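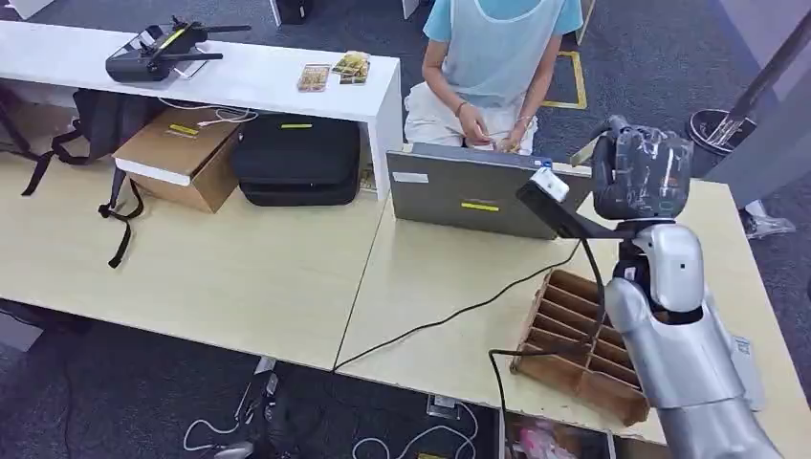 The arm at the right-hand table, hand raised, slotted cardboard tray in front of it.

Trilamthorpe open day recordings: README

Last changed 20 November 2022
Maintained by Ksawery Grabowska

What this is

Recordings from the Flelow open day at Drirnotthorpe, where visitors were shown a robot arm working at a pair of desks. There are 1,991 clips in the set. I was asked to write them up as a dataset, and I have done so, but please read the section on limits before you quote anything from it.

The invitation promised "everyday office help". What the arm was set up to do was narrower than that: reach towards objects on the right-hand table, close its fingers, move a short way, let go. A useful thing to record, and a long way from office help.

How the day was run

Visitors came through in groups and stood well back. Each group saw 3 attempts, then had time for questions. An operator started every attempt by hand, and the arm did not choose what to do next. I asked twice how many practice runs had been done that morning and got two different answers, so the number is left out here.

Nothing was cleared off the desks between groups, apart from what the demonstration called for. I count that in its favour. A tidy bench would have looked better to visitors and told us less.

What is in the folders

clips - video from the head camera, one file per attempt
stills - single pictures taken out of the clips, 200 of them
notes - my own typed notes, one file per group
labels - start, end and outcome for each attempt

Outcomes are "held", "dropped", "missed" and "stopped by operator". The demonstration team wanted a fifth, "partly held". I refused it. If the object was not in the hand at the end of the attempt, it is "dropped" or "missed".

The working area

Two pale wooden tables pushed together. The right-hand one has an open laptop and the cardboard organiser with its rows of slots. The left-hand one is mostly storage, with a long white shelf over it and a backpack, a box and a black padded case underneath. A drone controller sits on the shelf. It plays no part in the task, and the labels ignore it.

Cables run over the front edge of the tables. If you are training anything to find edges, check your results against these first.

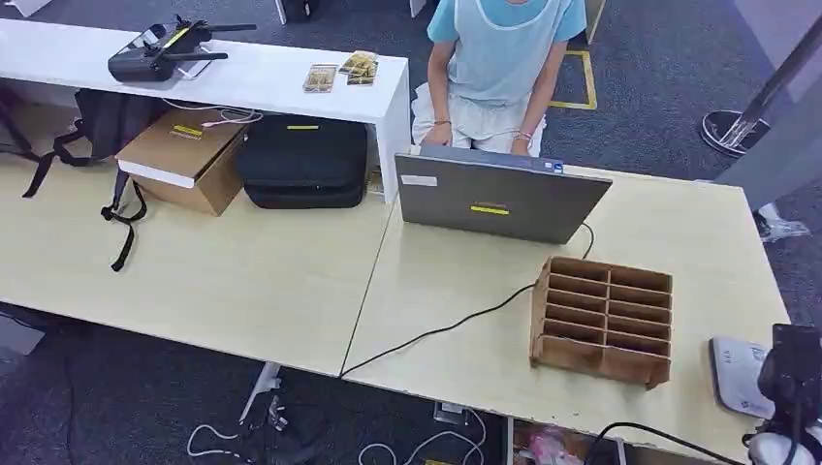

Known limits

- Same room, same tables, same arm. Anything learnt here may be worth very little elsewhere.
- Someone is often seated behind the laptop. Heads are mostly out of view, hands are not. Treat the clips as recordings of people.
- In 16 clips the sound is missing. I have kept them in.
- The Ziółkowski talk that followed gave a success rate. I could not get the same rate from the labels, and I have not repeated it.

Use

Free for teaching and research. Please don't cut the "missed" clips out and show the rest as a demonstration - that has been done once already. Send corrections to the labels with the clip name and the time, and I will look at each one myself.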